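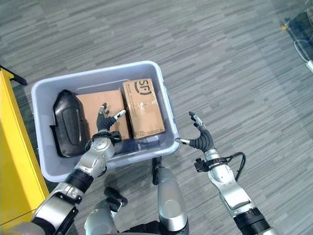
Bin pick with mixed parcels, Plulach two-arm unit, left hand over a plain cardboard box.

Plulach Two-Arm Unit: Thumb Overload Kit and Service Notice

Posted Monday, August 5, 2024
Applies to all Plulach units with five-finger hands shipped before the December hardware change

Panero is supplying a replacement thumb drive and a controller update for the hands on the Plulach unit. The kit covers a fault that can leave the thumb closed on an object after the stop button has been pressed. Owners should read the interim instructions below before running the unit again.

What went wrong

The fault was first reported by Srithong, a returns warehouse that uses the unit to empty storage bins by hand-over-hand picking. During a pick, the left thumb closed on the edge of a cardboard box and kept pulling after the arm had stopped. The operator pressed the stop button. Both arms held position as they should, but the thumb did not release and the box was crushed along one edge. The hand was opened with the manual key. There were no injuries.

Srithong returned the hand and we found a worn drive gear and a current sensor reading low. With the sensor reading low, the controller took the thumb to be open and kept driving it. We then checked 70 hands from stock and from other customers. The same wear was present on 11 of them, all on the thumb. The other four fingers use a different gear and are not affected.

Picking with thin stiff items makes the wear worse. Cardboard edges, bin lips and flat molded parts all load the thumb sideways. Soft items such as bagged clothing do not seem to matter much, though we have fewer hours of data on those.
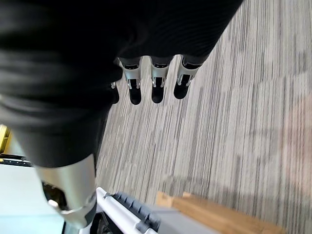 The fault is also harder to spot when a hand is run with a cover on. Covers are allowed, and we sell them, but fabric over the back of the hand hides the status light and muffles the clicking that a worn gear makes. If you use covers, take them off for the daily check.

Interim instructions

Until the kit is fitted:

- Set grip force to 20 percent or lower on both hands.
- Keep people out of arm's reach while the hands are powered. Pressing stop is not enough. Switch off hand power at the base before reaching into a bin.
- Run the thumb open and closed with the hand empty at the start of each shift. Any clicking, or a pause partway through, means the hand should be taken out of use.
- Keep the manual key at the operator's station. Two sites had it locked in an office.
- Do not clear a stuck thumb by pulling on the item. This strips the gear the rest of the way and can let the thumb snap shut.

What is in the kit

One kit services one hand. Order two for a full unit.

- Thumb drive with hardened gear
- Current sensor and short lead
- Four cover screws (discard the old ones)
- Controller update, version 680, on a memory stick
- Printed fitting sheet

The update adds a separate release command. When stop is pressed, the arms hold as before and the thumb backs off slightly, then holds. On our bench this was enough to free a trapped glove finger but a heavy item may drop, so keep the area under the hands clear. Version 680 will not load on a hand that still has the old sensor.

Fitting

The work is done at the wrist and the arm does not have to come off the base. Unplug the unit, support the forearm, and follow the sheet in order. The sensor lead is easy to pinch when the housing goes back on - check it before tightening. Run the empty-hand test with grip force still set low, then restore your normal setting.

Sites without a trained technician can send the hand to Stekamik, which handles our repairs. Pack it with the thumb open and include the manual key.

Price and ordering

Kits are free for affected hands, in or out of warranty. Have the serial number from the inside of the wrist ready when you order. Hands already sent in for this fault will come back with the kit fitted and do not need another.

Filed under: Service Notices, Hands and Grippers, Spare Parts

14 shares | 3 comments

Related items
Fabric hand covers, pair
Manual release key, spare
Fingertip pads, set of ten
Daily check sheet for two-arm units
Stop button extension lead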